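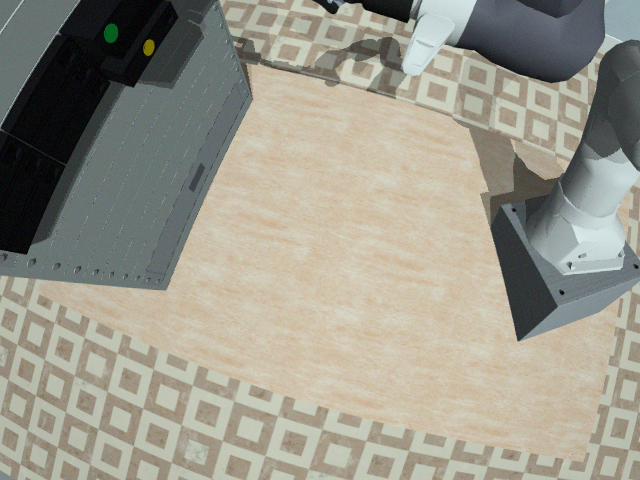 Cómo preparar una demostración en simulador para una jornada de puertas abiertas

Esta guía recoge los pasos que seguimos en el taller de Drimville para enseñar el trabajo de un brazo robótico a grupos de visita. Todo se hace en simulación, con la escena proyectada en la pared del aula. En la última edición, en julio, pasaron 372 personas y se apuntaron 367 al turno guiado.

Qué hace falta

– Un ordenador con el simulador Brellitz instalado y la escena «armario» descargada.
– Un proyector y una segunda pantalla para quien maneja el brazo.
– El guion de la visita impreso. El nuestro tiene 11 puntos.

Paso 1. Cargar la escena

Abra Brellitz una hora antes de que llegue el primer grupo. La primera carga es lenta, y las siguientes tardan mucho menos. Compruebe que el armario y el pedestal del brazo están apoyados y no flotan sobre la superficie. Si flotan, recargue la escena con la física en pausa y vuelva a activarla después.

Paso 2. Elegir las vistas

Guarde dos cámaras. La primera, desde arriba, sirve para explicar la distancia entre el brazo y el armario. La segunda, de lado, es la que se usa durante la maniobra. Una vista muy abierta deforma las líneas del suelo y los visitantes preguntan por ello, así que conviene probarla antes en el proyector.

Paso 3. Aproximar la pinza

Cambie a la cámara lateral y lleve la pinza a la altura del panel negro del armario. Baje la velocidad antes de llegar al pomo azul del extremo. Deténgase con un hueco visible y deje el brazo quieto mientras habla.

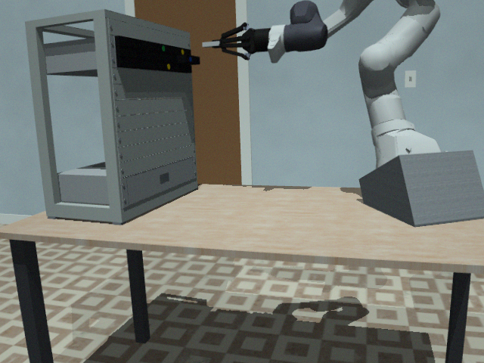 En esta pausa se explica qué información recibe el programa: la posición de cada articulación y las imágenes de las cámaras. Los grupos escolares suelen preguntar si el brazo «ve» el armario. Con ellos funciona bien enseñar en la segunda pantalla lo que llega de cada cámara, sin entrar en detalles del modelo.

Paso 4. Ceder el mando

Deje que un visitante mueva el brazo durante un minuto. Active antes el límite de velocidad del módulo Afridi – está en el menú de control, pestaña de seguridad – y tenga a mano la tecla de reinicio. Un choque en el simulador no rompe nada, pero puede dejar la escena en un estado raro y hay que recargarla.

Paso 5. Guardar el registro

Al terminar cada turno, exporte el registro a la carpeta Patlow con el número del grupo. Nosotros tenemos ya 1647 archivos, y sin ese número no hay manera de encontrar una maniobra concreta.

Problemas frecuentes

La imagen va a saltos: baje la calidad de las sombras.

El brazo no responde: mire si la simulación sigue en pausa desde el paso 1.

La pinza atraviesa un objeto: revise que las colisiones estén activadas en los dedos y en el objeto.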